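About Mutham

Mutham is a home cooking school, and we mean the home part! Every class happens around an ordinary table, with ordinary pots, and with the kind of food people carry back from the store on a weeknight. We started with one group in February and a borrowed set of bowls, and we now run 80 classes a year in Trilmont, plus a summer session over in Gautier.

Padmavathi Thevar founded the school after years of cooking for a big family and teaching her neighbors on the side. Perrine Moulin joined her a little later and brought the soups, the stews and a real love of leftovers. They plan each menu together, and they argue about salt the whole way through (students are welcome to take sides).

We love a table with everything out on it. The pot, the packets, the vegetables still whole, the bowls stacked and waiting -- you get to see the meal before there is a meal, and people start talking right away about what they'd put in first. We use packaged food alongside fresh and we're happy to, because that's how most of us cook at home.

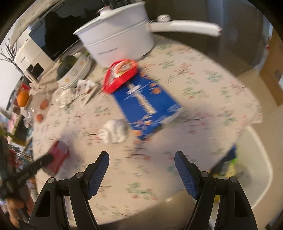 The big white pot, a couple of packets and the flowered bowls on our sprigged tablecloth.

Classes are small, and you don't need any experience. You'll wash, peel, chop, stir and taste, then sit down and eat with everybody else. Some of our students had never boiled an egg when they came in, and some had been cooking for 17 years and wanted company. Both kinds do very well here!

We also keep a recipe binder, which is up to 118 recipes and getting hard to close. Anyone who takes a class can copy from it or add to it, and the handwritten notes in the margins are often the best part -- Perrine's lentil page is nearly all margin by now.

Sign-ups go through Clidico, our booking page, and new dates are posted every month. Bring an apron if you have a favorite one, and a container to take some home.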